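Fórum Bancada & Braço › Boas práticas › Regras da casa para células com dois braços: o que vocês põem por escrito?

15 respostas ocultas nesta página. Mostrando as mais recentes.

marlene_stirberg
Tópico criado num domingo
Boa tarde, pessoal! Desculpem desde já o tamanho da mensagem, mas quem me conhece daqui sabe que eu não consigo escrever curto. Estou revendo as regras da nossa célula de manipulação no laboratório Stirberg. São dois braços na mesma mesa, cortina preta atrás, objetos de cozinha e brinquedos, aquela mistura de sempre. A versão antiga foi escrita pela Halyna Koval quando tínhamos um braço só, e ela mesma me pediu para reescrever tudo (com muito carinho e um bocado de alívio, imagino).

O que me incomoda no texto antigo é que ele trata a montagem da mesa como questão de gosto. Diz "arrume os objetos de forma variada" e pronto. Aí cada operador entende uma coisa, um faz a mesa igual a manhã inteira, outro muda até a cor do pano, e depois ninguém consegue comparar os episódios. Queria fechar um conjunto pequeno de regras que valesse para todos, e queria muito ouvir vocês antes de mandar para a revisão.
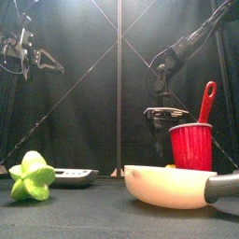 O meu rascunho, por enquanto, está assim:

Regra 1. No máximo 6 objetos soltos na mesa por episódio. Recipiente com coisa dentro conta cada peça separadamente, então uma panela com um copo dentro são duas, e se o copo tiver um utensílio são três.

Regra 2. Um braço trabalha e o outro espera no alto, longe da mesa, a não ser que a tarefa seja declarada como bimanual antes de começar.

Regra 3. Cabo de panela pode passar da borda da área útil, corpo da panela não.

Regra 4. Ninguém põe a mão dentro da célula com os braços habilitados. Nem para endireitar um brinquedo, nem "rapidinho".

Regra 5. A ficha do episódio é preenchida antes de rearrumar a mesa.

O que falta? O que sobra? Podem bater à vontade, que eu prefiro apanhar aqui do que na revisão!

tio_do_torque
Marlene, gostei bastante, mas a regra 1 vai te dar dor de cabeça. Aqui a gente tentou contar peça por peça e virou discussão filosófica na hora do café. Tampa conta? Copo empilhado em copo conta? No fim trocamos o limite de peças por um limite de área: a mesa é dividida em quadrantes e um deles fica sempre livre, para o braço ter onde largar alguma coisa se precisar abortar. Isso resolve a segurança, e a variedade a gente controla pela lista de sorteio.

E na regra 3 eu seria mais chato. Cabo comprido para fora é o que mais engancha em cabo de pulso quando o braço volta para a posição de repouso. No nosso texto, cabo aponta para dentro ou para o fundo.

marlene_stirberg
Ai, a do quadrante livre eu vou roubar, com sua licença. Na regra 3 eu resisto um pouco, porque numa cozinha de verdade o cabo aponta para onde a pessoa deixou, e se a política só vê cabo virado para dentro ela aprende um mundo arrumado demais. Mas entendo o susto. Já ouvi o barulho.

pinça.torta
Concordo com a Marlene e discordo do tio. Regra de segurança não pode decidir distribuição de dados. Se o cabo da panela engancha na fiação do braço, o problema é a fiação. Prende direito o chicote, deixa a folga só onde a junta pede e inspeciona no começo do turno. Vejo muita célula por aí com alça de cabo sobrando perto do pulso, todo mundo se acostuma, e aí querem proibir frigideira.

tio_do_torque
Ninguém proibiu frigideira, meu caro. Pedi para virar o cabo.
Mas tá, aceito a parte da fiação. Nosso checklist tem um item "cabos" que todo mundo marca sem olhar, e isso é culpa minha, que escrevi o item com uma palavra só.

TraceyKershaw
Olá! Desculpem o meu português, aprendi já grande. Trabalho na Bahrami com auditoria interna de células e li muitos textos como este. A minha sugestão é sobre a regra 2. "Longe da mesa" é uma frase que cada pessoa mede com o próprio olho. Escreva uma posição de espera com nome, gravada no controlador, e escreva quem confirma que o braço está nela. Na nossa casa a posição chama-se Stillov, por causa do técnico que a gravou primeiro, e até os estagiários sabem: se o braço não está em Stillov, o episódio não começa.

Também acho que a regra 4 deve vir em primeiro lugar. Quem lê cansado lê só o começo.

marlene_stirberg
Tracey, seu português está ótimo e a sugestão também. Vou subir a regra das mãos para o topo agora mesmo. Posição com nome faz todo sentido, e já estou vendo a briga que vai ser para escolher o nosso!

Uma dúvida: vocês exigem a mesma posição de espera para os dois braços, espelhada, ou cada um tem a sua?

TraceyKershaw
Cada um tem a sua. Tentámos espelhar e um dos braços ficava à frente da câmara lateral. Está escrito numa nota, para ninguém "corrigir" depois.

joca_calibra
Chegando com a parte burocrática, que é a que eu gosto. A regra 5 está certa na intenção e fraca no texto. "Preenchida" quer dizer o quê? Em agosto a gente puxou um lote de 2832 episódios e roughly quase tudo — digo, a maior parte — tinha ficha, só que em cerca de 400 o campo de objetos estava com "vários". Tecnicamente preenchido! Hoje o nosso texto diz que cada objeto entra com nome e cor, e que o que está dentro de outro entra como "dentro de". Fica assim, por exemplo:

frigideira creme, cabo preto
copo vermelho, dentro da frigideira
utensílio de cabo vermelho, dentro do copo
flor de brinquedo, verde-limão

Dá trabalho na primeira semana. Depois a mão vai sozinha, e quem treina o modelo te manda bolo.

pinça.torta
Joca, e quando o operador não sabe o que é a coisa? Utensílio enfiado num copo, metade das vezes não dá para dizer se é colher ou espátula pela câmera.

joca_calibra
Escreve "utensílio" e segue. Está até no exemplo. Pior é quem chuta. O chute vira rótulo, o rótulo vira verdade e ninguém mais tira aquilo de lá. O operador pode conferir na mão com os braços desabilitados, claro, e nesse caso escreve o nome certo.

tio_do_torque
Aí eu volto a concordar com todo mundo, que coisa feia. Só acrescento a iluminação: luz por cima deixa brilho em borda de copo e de panela esmaltada, e muda muito de uma célula para outra. No projeto Jostevmont a regra era não mexer na luz durante o lote e anotar quando mexesse entre lotes. Duas linhas, e economizou muita conversa.

marlene_stirberg
Anotado, anotadíssimo. Juntando tudo, a versão que vou mandar para a Halyna ficou assim:

Regra 1. Mãos fora da célula com os braços habilitados, sem exceção.
Regra 2. Braço que não trabalha fica na posição de espera gravada, e o operador confirma em voz alta antes de iniciar.
Regra 3. Um quadrante da mesa sempre livre. O limite de 6 peças continua como teto para os iniciantes.
Regra 4. Chicote inspecionado no começo do turno, junta por junta, com a inicial de quem olhou.
Regra 5. Ficha com nome e cor de cada objeto, e "dentro de" quando for o caso. Na dúvida, o nome mais geral.
Regra 6. Luz fixa durante o lote.

O cabo da panela eu deixei livre, com uma nota pedindo atenção na volta ao repouso. Tio, sei que você não vai gostar.

tio_do_torque
Não gostei mesmo. Mas a nota ajuda. Põe a nota em negrito, pelo menos.

TraceyKershaw
Para a regra 2, escreva também o que acontece se a confirmação não for dada. Na nossa primeira versão faltava isto, e as pessoas simplesmente esperavam, olhando umas para as outras.

marlene_stirberg
Boa! Sem confirmação, desabilita os dois braços e recomeça a sequência. Vou incluir hoje à noite e colo aqui o texto final quando voltar da revisão.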